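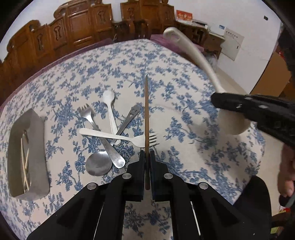 Photo: Juddale House diary

1 October 2020

Cutlery day. I had put it off through most of September and the drawer at the end of the kitchen would no longer shut, so after breakfast everything went through to the big room and onto the table. I left the blue and white cloth on. It needs a wash anyway and it stops the metal making such a row on the wood.

Started with the easy things. Dinner knives all together, table forks all together, back into the tray. That took until coffee. What was left was the odd stuff, which is the reason the drawer jams. White plastic spoon and white plastic fork, both from takeaways I suppose. Steel spoon with the round bowl, which I use for soup and want to keep. Then the sporks. I had forgotten we had one with a cut-out handle. It must be from the camping set we bought in Flakham the year the car broke down, but the rest of that set is in the loft and I did not feel like going up to check. The other has very short tines and is not much good as a fork or a spoon. Put them in a heap to decide later.

Found a brown wooden chopstick with a good fine tip. Went through the drawer again and felt along the back for its partner, and looked in the jar by the cooker. No luck. I am keeping it. It is the right thickness for poking holes in compost and for getting crumbs out of the toaster when it is unplugged.

The long white plastic ladle was the next problem. It has never fitted in any drawer in this house because of the curve in the handle, and if you lay it flat it stops the drawer above from opening. It is a good ladle though. Going to put a hook up on the end of the shelf by the cooker and hang it there. I have hooks in the Soriano tin, screws as well I think.

The grey holder with the thin wooden sticks in it stays on the table. I tried it on the windowsill last month and it got knocked down behind the radiator, and picking them all up was a nuisance. The table is where people want them.

Lunch was late, cheese on toast and the last of the tomatoes. Rained a bit, cleared by two.

Washed the empty drawer in the afternoon. There was a sticky patch in the back corner, old syrup or something like it, and it took hot water and soda crystals to shift. Dried it with the door open. Cut a new piece of liner from the roll. The drawer is 420 mm deep and the roll came up short, so there is a join near the back. It will not show once the tray is in. The first piece I cut was crooked and has gone under the plant pots.

Looked at new trays in the Rurnberg catalogue while the drawer was drying. The one I like has a long section down the side that would take the wooden spoons. The inside height is the trouble, as ours is shallow, and they do not give that measurement. I will ring them before ordering. The old tray will do for now, with the crack taped.

Decisions on the heap, made after tea. Soup spoon back in with the rest. Plastic spoon and fork to the picnic bag. The spork with the cut-out handle to the picnic bag too, until I get up to the loft. The short one to the charity box, then out of the charity box again, and now it is in the shed for measuring out bird seed.

The room looked untidy by the time I had finished, though it was all small things. Still to move are the boxes on the desk, the red one and the white one. I said I would go through both this week and have not opened either.

Drawer now opens and shuts with one hand. Cloth is in the machine. Need to buy soda crystals, liner and picture wire. Chairs to be wiped down tomorrow, all the carved parts, with the soft brush.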